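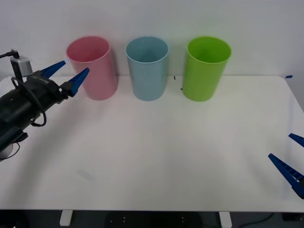

Pink, light blue and green cups at the back of the table.

Priit Lūse had the laptop open on the kitchen counter when Kristaps Venckus came in with the bread. The app was called Plesitz. It kept time for choirs, and so far one choir used it, the one in Grernthorpe where Kristaps sang bass.

"It crashed again," Kristaps said. "Page 6. Everybody's phone."

"Same song?"

"Same song."

Priit scrolled through the log. The two of them had written the first version in May, working nights, and Priit had done the audio part alone. He had been proud of it – he still was, mostly. 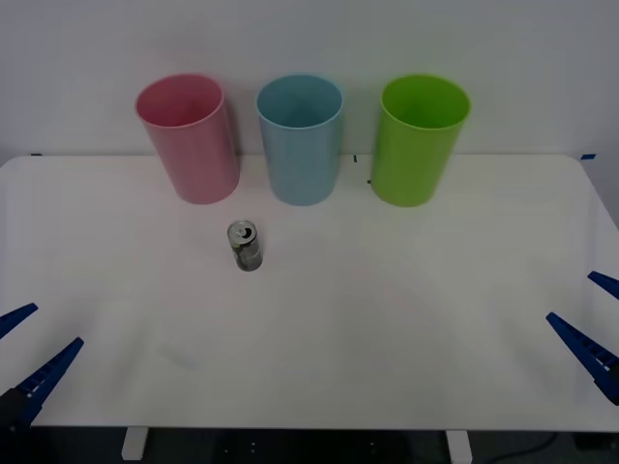 Why did it stop on page 6?
The song changed from 4 beats to 3 there, and the app kept waiting for a beat that never came.

Priit read the line of code out loud and then read it again. Kristaps cut the bread.

"You wrote that one," Priit said.

"I did not."

"Your name is on it. 03/01/2023."

Kristaps came around the counter and looked. He remembered the day then. He had been on the train to see his sister, and the fix had taken him one stop.

"Baranauskienė wants to go back to the metronome," he said. "She has more than 80 songs to get through before the concert."

"Tell her one more week."

"She gave us one more week last week."

Priit changed the line and started the build. They ate standing up. When it was done he put it on both phones and Kristaps sang the bass part from the top, too loud for the kitchen. He got to the change. The click went with him, and he kept singing to the end of the verse. 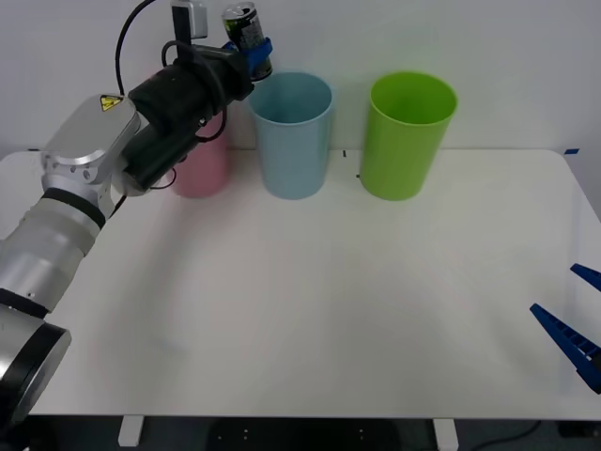 Three cups near the wall, the pink one mostly hidden.

Priit wrote to Baranauskienė and asked what time rehearsal started.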